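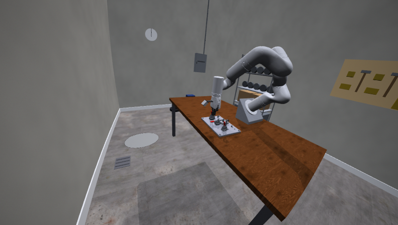

Looking at the Vurier bench package from Kestow and need to decide by 1st October, when the intro price ends. You get the arm, gripper, fixture plate, a seat of their simulation software and 60 days of phone support. We're a small shop, we assemble valve knobs and little bracket parts, mostly by hand, and I've been playing with the trial of the sim in the evenings. It comes with a workshop room already built and you just drop the arm in. I've got the white arm on the long wood table with the gripper pointing straight down over the silver plate, the dark gray parts bunched up on it and the two red ones in with them. The red ones are the parts I care about. Want it to pick those and leave the rest alone.

So what I want to know from people who own one. Does the sim tell you anything useful about the real arm or is it just a sales thing? Can it really pick small parts that sit close together, or do I need to spread them out on the plate? And is the support any good once the 60 days are up? The sales guy was nice but every answer was "it depends on your application". My application is right there on the plate!!

Also the base. In the sim it sits on a wedge kind of mount, near the far edge of the table. Do you have to mount it like that or can it go flat? Our real bench is against a wall so the back edge is not easy to get a drill to.

Not after a lecture on whether I need a robot. My wrists say I do.

Thanks
Trinidad Miranda

Posted by benchrat_lou

We have had the Vurier since February. Going to answer in the order you asked, sorry for typos, on my phone between jobs.

Sim. Good for reach, good for "will the elbow hit something". That part matched our real arm very well. I built our bench in it, moved the base over three times before I was happy, and the final spot worked first try on the real thing. Put your real walls in though, and anything hanging from the ceiling. I see you have a gray electrical box hanging down on a rod over the table. If that's in your real shop then keep it, and measure it properly, height as well. If it just came with the room, delete it or the planner will route around something you don't own. Same with the rack behind the arm. I left the stock shelving in by mistake and got very weird, careful paths for a week before I figured out why.

Sim is NOT good for gripping. Friction in there is way too kind. Parts that held fine on screen slid out of the real fingers. We ended up gluing thin rubber on the finger tips, which fixed most of it. Kestow sells a finger pad kit, we never bought it, the rubber was from a gasket sheet in the drawer.

Close together parts -- spread them out. Really. The fingers need room on both sides to open before they come down. Take your real part, take a caliper, check the open width of the fingers from the spec page and you will see how much space you need. A cluster like yours I would not even try. What we did was make a simple tray with pockets that bolts to the fixture plate. Each part has its own pocket and the arm goes to the same spots every time. No camera needed, and the cycle got faster too. If your parts have to come in a pile then you're looking at the vision add-on, and that's a different conversation and a different invoice.

For ours we run 300 parts on a normal shift. Misses happen, usually first thing, usually someone bumped the tray.

Support. During the free period, great, same guy every time and he could log in and look at the program with me. After that you pay by the call or get the yearly plan. We got the plan for the first year and will probably drop it. Most of what I asked in month four was already in the manual, I just hadn't read it.

Base. You can go flat. The wedge is an option on the quote, look for a seperate line. What the tilt buys you is a bit more room down close to the base. If you go flat you have to tell the controller, there's a mounting angle setting in the setup screen, and please please do that before you jog it. Ours was flat from day one, four bolts, from the top, so the wall isn't an issue as long as the cables have somewhere to come out.

One more. A wood top is okay but thick and stiff. Ours was an old door on legs at first and the whole thing rocked every time the arm stopped. Taught points wandered all day. Moved it to a steel frame bench and that was the end of it.

Posted by Requena Tool & Fixture

Try the Clirkberg before you sign. Cheaper arm, does the same job. Software is ugly.

Posted by mrs_dowel

I'm a new owner so take this with some salt, but couple things lou didn't say.

The price on the page doesn't include the risk assessment or any guarding. We needed both. Even with a small arm the insurance people wanted it on paper, and the area scanner for the floor cost more than I'd planned for. Ask about it now, not after. Kestow has a list of people who do the assessment but you can use anybody qualified.

The trial files DO carry over. I was worried I'd have to build everything again when the license changed to the paid one. Nope. Save the project with a new name first anyway, mine opened fine but the tool offset had gone back to default and I spent half a morning on it.

About picking only the red parts. In the sim you can click a part and tell it "pick this", and that feels like magic, but the real arm has no idea what's red. It knows a position. So with the basic package either the red ones are always in the same place (lou's tray) or you pay for vision. The sales guy did not make that clear to us either. Get him to say in writing which one he quoted you. Line 71 on our quote was "sensor, optional" and it was set to zero, and that was the camera.

On the base, I have the wedge. Works fine. No strong feelings. It does take up more bench then you'd think from the screen, so cut the footprint out of cardboard and lay it down where you want it.

Delivery was 2 weeks later than they said. Packed well.

Posted by Trinidad Miranda

Thank you both, very helpful. The electrical box came with the room, so did the rack, taking both out tonight. Emailed him about the camera line and he says it's not included, so you were right. Going to draw up a tray with pockets and run it that way in the trial. Lou -- what did you make yours out of, and did you put any slope on the pockets so the parts drop in?

Posted by benchrat_lou

Printed the first one, it wore out. Second one is aluminum, cut on our mill. Yes slope, a small chamfer all the way around the top of each pocket. Make them a hair bigger than you want to.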